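Home | Books | Authors | Series | Random Article

Fondwood Cycle
By the Children's Fiction desk, updated November

The Fondwood Cycle is a series of historical novels for readers of ten and up, published by Heranent Press. It follows three generations of a ferry family in the river town of Pestach, and it is one of the most absorbing long stories in middle-grade fiction. Each book has a new young narrator, so a child who was a pest in one volume may turn up as a grandmother in the next!

Setting

Pestach is drawn in wonderful detail, right down to the bakery hours and the price of a crossing. The opening volume, The Rope Ferry, has 32 short chapters and covers a single flood season.

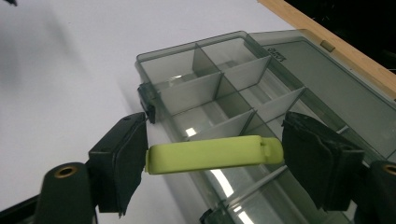 Later books widen the view to the hill farms and the rail yard, where the bridge that will put the ferry out of work is slowly going up. The fourth, Rivadeneira, leaves the river altogether and follows a runaway deckhand to the coast. Many readers call it their favorite, and its storm chapter is a marvel of pacing.

Style

The prose is plain and quick, with lots of talk and very little explaining. Letters, school essays and ferry logs are mixed in with the main story.

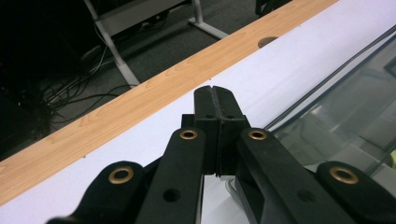 The logs reward close reading, as small entries in one book often explain a family quarrel in another. The complete set runs to 2189 pages, including a superb glossary of river words and a family tree with 63 names.

See also: River fiction; Family sagas; Heranent Press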